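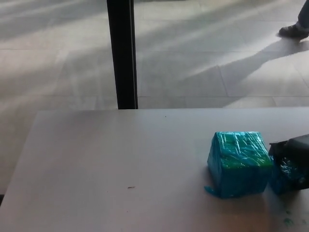 By Khrystyna-Mariia Kovalchuk

"You always want to squeeze it," Zou tells me, and she's right, I've had my thumb on the blue wrapper for a good minute. She lets me. We're sitting by the big window at the front of her packing room, the light is lovely, and there's a pale gray table between us that she bought when a dentist's office in Mikholm closed down.

I came to talk about wrapping. Small blocks, shiny turquoise film, wrinkles all over the place – that's the look people know from her market stall, and I wanted to know if the wrinkles were on purpose.

"At first, no!" She laughs. "I tried to get it flat. I used a ruler, I used a hair dryer. It looked like something from a pharmacy. Then I got tired one evening and just pulled the film around and pressed, and my sister said, oh, that one looks like candy."

So the creases stayed. They catch the light in little white streaks, and on a sunny table you notice them from across the room (I did, before I'd even taken my coat off). I ask about the loose flap at the bottom corner of one block, the pointy bit lying on the tabletop. Would she trim that?

"I leave a tab when I can. You need somewhere to start opening. My mother used to attack everything with a bread knife."

In January, before the winter fair, she wraps almost 200 of these, and she does it in batches of 40 with a radio on and a pot of tea she mostly forgets. The film comes on rolls from a supplier called Jurelik. She tried a thicker one from Drornex and hated it. "It fights you. You fold it down, you turn around, it's open again."

Why blue, though? She shrugs. Red sold out the day she went to order, and by the time it was back her customers were asking for "the blue ones."

She wraps two while we talk, without looking down much, and pushes one over to my side of the table. I still haven't opened it.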